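Home | News | People | Papers | Seminars | Contact

Praltotix takes second, and the cake was also good

Congratulations to Shahnaz Majumder, whose poster on how rumors travel through neighborhood message boards took second place at the Wuyts student research day. Shahnaz spent most of last year reading 1,152 threads by hand, a large share of them concerning one missing cat and what the mayor may or may not have known about it. The judges liked her labeling scheme. They also asked if the cat came home, and she referred them to Appendix B.

The tool behind the poster is Praltotix, which the group has been building in fits and starts. It takes a pile of posts, works out who is repeating whom, and draws a map that used to look like a dropped plate of noodles. Tiina Kettunen rewrote the layout code over the winter and it now looks like noodles somebody has made an effort with. You can tell a rumor's starting point from its loudest fan, and the two are seldom the same account.

Jhun Barredo has meanwhile cut the running time on a set of 1,000 threads from 28 minutes to six. He did this by removing a loop that Eduardo Sebastian wrote as a temporary measure during his first month here. Eduardo is now in his fourth year and has asked that the loop be remembered kindly.
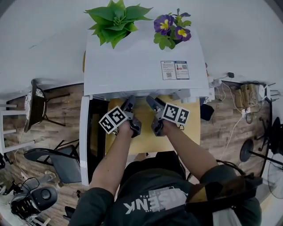

Hands at work over the tabletop.

The next job is getting Praltotix to cope with more than one language. Giorgia Zuccaro is leading that part with our partners in Stirnositz, where the local boards switch between two languages in mid-sentence and keep their best insults for the second one. Our current word lists miss nearly all of it. Giorgia has a plan that involves a smaller model, better spelling rules and a great deal of patience from the people doing the labels.

If you'd like to label posts, we pay by the hour and supply the coffee. You'll need to read quickly and have a high tolerance for arguments over parking. Write to Giorgia with a line or two on which languages you read comfortably — "menus" does not count as comfortable.

Two bits of housekeeping. The Lemen server will be down for a disk swap on 21 April 2019, so please copy anything you love to somewhere else before then. And the reading group is back, with Tiina choosing the papers. She promises shorter ones than last time, when we gave up on page 40 and talked about lunch.

Shahnaz takes an extended version of the poster to the fall workshop in September. She is still looking for a roommate and a poster tube that closes.

Contact the group | © Praltotix project | Back to top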